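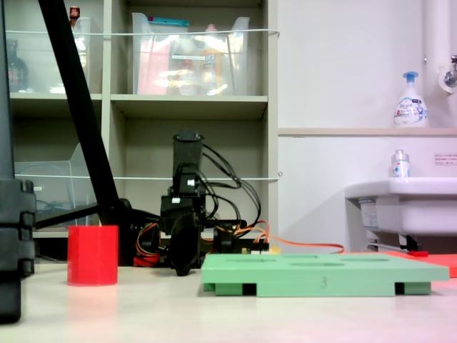

The small arm on the bench, with the red cup and the number 3 board.

From: Piret Kalniņš
To: kedska-arms list
Date: 08/11/2021
Subject: Re: [kedska-arms] does shuffling the start pose help?

Tarun Tyagi wrote:
> We tried the trick from the Zandier notes, where you move the arm to a
> random start pose before every demo. Our policy got worse! Grasping the
> cup went from decent to hopeless. Did anyone else see this, or did we
> break something? We have 495 demos, all on one task.

Hi Tarun, hi all,

We saw the same dip, and I spent most of last week convinced I had a bug in the joint offsets (I did have one, but fixing it changed nothing). What I think is going on is that the random starts spread your demos too thin. With 495 of them and a wide box of start poses, the policy sees any given approach to the cup only a handful of times, and it ends up averaging between them. Ours would drift to a spot next to the cup and just hover there, very politely.

So we did two things. First, we shrank the box a lot. We now shuffle only the base and shoulder joints and leave the wrist alone. Second, we kept collecting – we're at 3,854 demos now, split between the cup task and the slotted board. I held back 32 start poses that never show up in training and test every checkpoint on those, same cup position each time.

With the small box, the cup task beat our old fixed-start policy on the held-back poses, and it wasn't close. With the big box it only caught up once we had nearly all the data in. The board is another story. We've trained 3 seeds and they disagree so much that I don't want to claim anything yet. Mansour thinks the slots need a closer camera view and I'm starting to agree with him.

One thing to check on your side: do you normalize the joint angles using stats from the old fixed-start set? We did, for two whole days, and the shoulder values were getting clipped. If you pull the Dirkach loader from before the January rewrite, it does this without any warning.

I can put our config and the list of test poses on the group drive if that's useful. The training script is a mess but it runs. Also, how long are your episodes? Ours got longer with random starts, and I had to bump the time limit or the good runs were being counted as failures.

Piret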